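Dishwasher leaving gray marks on flatware, hard water or detergent?
Appliances and Plumbing > Kitchen
Page 1 of 1

otik_mill
Posted 9 April 2024
We moved to a house on well water and the flatware now comes out of the dishwasher with a gray film. Plates and glasses are fine. Test strip puts hardness at 10 grains per gallon. No softener. Machine is a Grumia with a built-in salt reservoir, which I have filled. Tablets, normal cycle, heated dry on. Film comes off with vinegar and a cloth, then returns after 2 or 3 washes. What should I change first?

pressure_drop
If vinegar takes it off, it is mineral. Check what the salt setting is on. Filling the reservoir does nothing if the hardness level is still at the factory default. On most of these machines you hold a button at power-on and step through the levels.

Chowdhury
Agree on checking the setting. I would not stop there. If it were only hardness, the glasses would show it first. Film on metal alone makes me think of mixed metals touching in the basket. Do you have any plated or aluminum pieces in with the stainless?

otik_mill
Setting was at the lowest level. Moved it up to 8. There are some gold-colored spoons in there, no idea what the coating is.

Chowdhury
Pull those out and run the rest alone. Change one thing at a time or you will not know which one did it.

pressure_drop
Contact between metals in a wash that short is a minor effect. People blame it for everything. Ten grains with the softener at minimum is enough to explain the film.

Chowdhury
It does not explain clean glasses.

pressure_drop
Glasses are in the top rack, flatware is in the bottom. Different spray, different drainage. Flatware in a basket nests, and water sits between the bowls and dries there.

Dilani Khan
Both of you have a point. Nesting is easy to test. Load half the spoons handle up and half handle down, with space between them, and compare. Turn heated dry off for the test as well. I would also drop the tablets and use powder, so the dose can be adjusted. Once the softener is set correctly, a full tablet can be too much.

I keep patterns separate from the drawer onward, so each one goes into its own basket section and any film can be traced to a set.

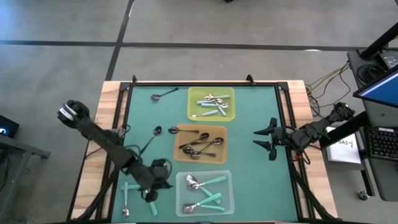

Sorting by handle color, one tray per set.

ekatitz
Are the trays the stackable kind? Mine slide around in the drawer.

Dilani Khan
Put a strip of shelf liner under them.

otik_mill
Update after a few cycles. Level 8, gold-colored spoons washed by hand, heated dry off, still on tablets. Film is much lighter. The handle-up spoons are cleaner than the handle-down ones. Some spotting left on the knives.

pressure_drop
So, hardness setting and drainage.

Chowdhury
He changed three things at once. That result does not separate them.

pressure_drop
Then he can put the gold ones back in and see.

otik_mill
I would prefer not to ruin them. Next step is powder and rinse aid at a higher dose. I also have a quote of $600 for a whole-house softener and would like to avoid that.

ekatitz
Get the well water tested for iron before you spend anything. A hardness strip will not show it, and iron changes which softener you need.

otik_mill
Good point. Kit ordered, should be here in May.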